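Melati Khoo has been up since before her kettle, as she puts it, watching a graph. She works on Naltinier, a project that teaches a robot arm to rearrange blocks it has never been shown in that order, and when we speak she keeps one eye on the numbers the whole time.

"I was meant to be a bridge engineer," she says, laughing. "Then I took a summer job sorting out somebody's simulator, and I'm afraid I never left."

The simulator is still where she spends most of her days. Her arm lives on a plain grey platform with two big boxes, one blue and one green, and a handful of small coloured cubes to be put in their proper places. It is given a goal and left to work out the order of the moves by itself.

"People ask why I don't just tell it the order," she says. "Well, I did, for a whole year! It was lovely until you moved one cube, and then it went to pieces - rather like me in a strange kitchen."
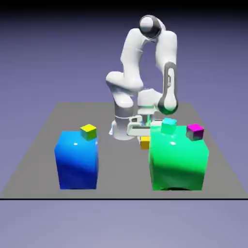 Learning from the muddles

The new method, which the team calls Hornodard, keeps the failed attempts. Each one is replayed as though the place where the cube ended up had been the goal all along, so even a clumsy run has something to teach. With 50 practice runs per layout, the arm now finishes 37 test layouts that the old version could not manage.

"I did a little dance in August when that came through," Khoo says. "Then I found a mistake in 2 of the layouts and had to run the lot again, so I danced a bit more quietly the second time."

She is careful about what it all means. Stacks of 3 cubes still give it trouble, and she has yet to try the method on a real arm, where friction and poor lighting will have their say. That comes next, and she is looking forward to it - mostly.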